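Šindelář基金 助成事業 中間報告(8月分)
ウスデン(Usden)織物見本帳の整理と公開

このたびは助成をいただき、まことにありがとうございます。前回の報告の後に進んだこと、遅れていること、そしてご相談したいことを、順番に書きます。私の日本語には不自然なところがあるかもしれませんが、お許しください。

1. 見本帳の整理

オルトゥム(Oltum)織物工場から受け取った見本帳は、全部で20冊です。このうち9冊の整理が終わりました。整理というのは、ほこりを取り、ページに番号をつけ、はがれた布を元の位置にもどして、目録に一行ずつ書くことです。布をもどすときは新しいのりを使わず、薄い紙の帯でとめています。古いのりのあとが残っている場合は、そのあとの形と布の形を比べて位置を決めました。それでも位置が分からない布は、封筒に入れて、その見本帳の最後に置きました。

一番時間がかかったのは、花柄の見本帳です。同じ花の図案に色ちがいの布がいくつもあり、工場の番号は図案についているのか色についているのか、はじめは分かりませんでした。注文控えと合わせて読んだ結果、前の数字が図案、後ろの文字が色であると判断しました。このため、先に書いた目録の一部を直しました。

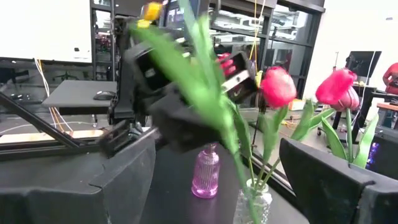
番号の読み方が決まってから、作業は前より速くなりました。ただし、注文控えがない時期の見本帳では、この読み方が正しいかどうか、まだ確かめることができません。目録には「推定」と書いておきます。

2. 目録の入力

紙の目録を、カーカード(Curkard)という目録ソフトに入力しています。入力が終わったのは5冊分です。計画では整理と入力を同時に進める予定でしたが、上に書いた番号の直しがありましたので、入力のほうが遅れました。

用語についても問題がありました。工場の職人が使った色の名前は、標準の色名と合わないものが多いです。たとえば「夕方の灰」や「二番の葡萄」という名前があります。これを標準の色名に変えてしまうと、元のことばが消えます。そこで、工場の色名をそのまま入れる欄と、検索のための標準色名の欄を、別に作りました。入力の手間は増えますが、このほうが後で使う人に役に立つと考えます。
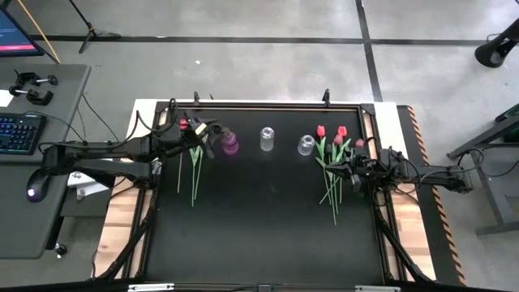 検索の画面については、まだ決めていないことがあります。図案の分類を大きくするか細かくするか、という点です。「花」「しま」「格子」「その他」だけでは、花のところに入る布が多すぎます。しかし、花の種類まで分けると、入力する人によって判断が変わります。図案化された花は、ばらにも牡丹にも見えることがあるからです。今のところは、工場の記録に花の名前がある場合だけ、その名前を入れています。

3. 保存の環境

保管室の湿度は、毎週金曜日に記録しています。雨の続いた週に高い値が出ましたので、棚を外側の壁から離しました。見本帳の箱は、酸のない紙の箱に替えている途中です。箱の大きさを一種類にそろえる予定でしたが、大きい見本帳が3冊あって入りませんでした。この分の箱は別に注文し、見積書を添付しました。費用は消耗品費の中で払えますので、予算の変更はお願いしません。

4. 公開の準備

秋に、ウスデンの公民館で小さい展示を行います。見本帳の実物は開いたままにすると布に負担がかかりますので、展示するのは複製のページと、工場で使われた道具です。会場は織物だけの部屋にしないで、花柄の布の話から入れるように、季節に関係なく飾れる花も考えています。
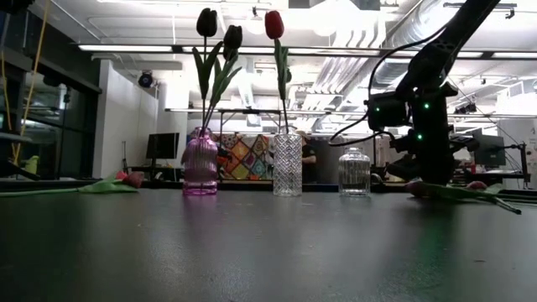 ガラスの花瓶と造花のチューリップ

展示の説明文は、子どもにも読めるように短く書きます。下書きを二人の元職人に読んでいただいたところ、「おさ」と「そうこう」の説明が逆になっているというご指摘がありました。すぐに直しました。専門の語には、すべてふりがなをつけます。

5. ご相談したいこと

第一に、入力の遅れについてです。残りの見本帳の整理は予定の時期に終わる見込みですが、入力は一か月ほど後になるかもしれません。最終報告の提出日は変えずに、目録データの提出だけを一か月延ばすことができるか、お返事をいただきたく存じます。

第二に、注文控えの中に取引先の個人の住所があります。公開する画像では住所の部分をかくす考えですが、貴基金に決まった規則がありましたら、それに従います。

次の報告では、残りの見本帳の状態と、展示の来場者の感想について書く予定です。

コメント

元経糸係:「夕方の灰」はなつかしい名前です。うちの母はただ「夕方」と言っていました。色名の欄を残してくださって、うれしいです。

布好き:展示は写真をとってもいいですか。格子の見本も見たいです。

事務局:複製のページは撮影できます。格子の見本も出す予定です。

通りすがり:第2節の「二番の葡萄」があるなら、一番の葡萄もあるのでしょうか。

事務局:今までに整理した分には見つかっていません。

お問い合わせ:ウスデン織物見本帳事業 事務局 | © ウスデン織物見本帳事業 無断転載を禁じます | ページの先頭へもどる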